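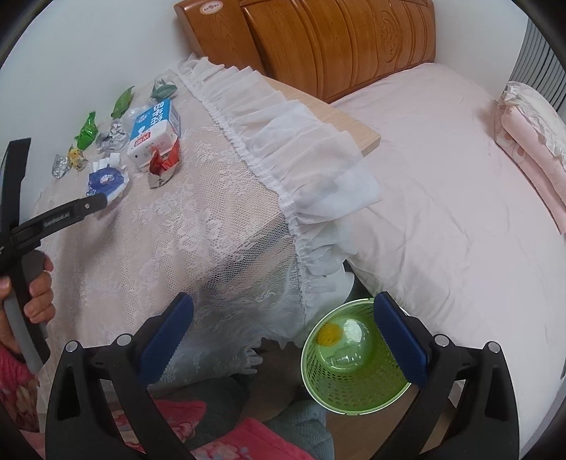 Abb. 2: Bett mit geschnitztem Kopfteil und blassrosa Laken.

6 Bodenproben und Qualitätskontrolle

Die Bodenproben im Konzessionsgebiet Zeleke wurden entlang paralleler Profile quer zum Streichen der vermuteten Scherzone entnommen. Der Profilabstand betrug 200 m. Wo der Hang zu steil war oder Geröll den Zugang versperrte, wurde der Entnahmepunkt entlang des Profils verschoben und die neue Position im Feldbuch vermerkt. Beprobt wurde durchgehend der B-Horizont. An Stellen, an denen dieser Horizont fehlte oder durch Ackerbau gestört war, wurde keine Ersatzprobe aus dem Oberboden genommen, da sich organisch gebundene Metalle in der Auswertung nur schwer von einer Anomalie im Untergrund trennen lassen.

Jede Probe wog im Feld mindestens 2 kg. Das Material wurde in Stoffbeuteln luftgetrocknet, von Hand zerkleinert und gesiebt. Die Feinfraktion ging zur Analyse an das Labor in Floststead, das Grobmaterial blieb als Rückstellprobe im Lager. Die Feldleitung lag bei Bezawit Lencho, die auch die geologische Aufnahme der Profile im Maßstab der Übersichtskarte vornahm. Farbe, Korngröße, Anteil an Quarzbruchstücken und Hangneigung wurden an jedem Punkt nach demselben Schlüssel erfasst.

Zur Kontrolle der Analytik wurden Leerproben, Felddoppelproben und Referenzmaterial in die Serien eingereiht. Das Labor erhielt keine Angaben darüber, welche Nummern Kontrollproben waren. Insgesamt liegen 31 Doppelproben vor. Die Streuung zwischen Erst- und Zweitprobe ist bei Kupfer und Zink gering, bei Gold deutlich größer. Wir führen dies auf grobes Gold in der Feinfraktion zurück, das sich auch bei sorgfältiger Teilung ungleichmäßig verteilt. Eine Nachanalyse mit größerer Einwaage steht für den südlichen Teil des Gebiets noch aus.

In einer Serie vom Mai zeigte die Leerprobe erhöhte Zinkgehalte. Die betroffene Serie wurde vollständig aus den Rückstellproben neu aufbereitet. Die Wiederholung ergab für die Leerprobe Werte unterhalb der Nachweisgrenze, und nur diese zweiten Ergebnisse gehen in die Auswertung ein. Die ursprünglichen Werte sind in der Datenbank Fivero mit einem Sperrvermerk gespeichert.

Die Schwellenwerte wurden für jede Gesteinseinheit getrennt bestimmt. Über den basischen Metavulkaniten im Norden liegt der Hintergrund für Kupfer so hoch, dass ein gemeinsamer Schwellenwert die schwächeren Anomalien über den Glimmerschiefern verdeckt hätte. Nach dieser Trennung tritt am Elum-Rücken ein zusammenhängendes Feld erhöhter Kupfer- und Goldgehalte hervor, das in der ersten Karte nur als Reihe einzelner Punkte erkennbar war. Seine Längsachse verläuft parallel zur Schieferung. Nach Osten endet es an einer Talfüllung, deren Mächtigkeit nicht bekannt ist; ob sich die Mineralisation darunter fortsetzt, lässt sich mit Bodenproben nicht klären. Für diesen Abschnitt werden die geophysikalischen Messungen des folgenden Kapitels herangezogen.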